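Porovero Satin Floor Sealer
Water-based sealer for concrete and screed floors, supplied by Demdale 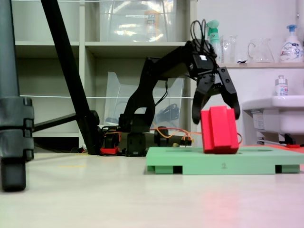

Product data
Type: one-part acrylic, water-based
Finish: satin, clear
Pack size: 15 litres
Shelf life: 12 months unopened, stored above freezing
Pallet quantity: 40 packs

Where to use
Indoor concrete, sand and cement screed, and power-floated slabs in workshops, stores, plant rooms and teaching spaces. Not suitable for outdoor ramps, wet rooms or floors with rising damp. Floors previously treated with wax or silicone must be stripped back first.

Preparation
New concrete must be at least 40 days old. Remove dust, oil and loose paint. Very smooth slabs should be lightly ground and vacuumed. Fill cracks with Metus Repair Mortar and leave to harden overnight.

Application
Stir well before use. Do not thin. Apply two thin coats by short-pile roller, the second at right angles to the first. Keep a wet edge and avoid pooling at walls and joints. Allow four hours between coats, longer in cold or still air.

Cleaning
Wash with a neutral cleaner. Do not use solvent or steam for the first month.

Ordering
Clear is held in stock at Zamudio and Demdale. Tinted versions are made to order, minimum 1000 litres. The 5 litre pack was withdrawn in January.

Data sheet revised October 17, 2026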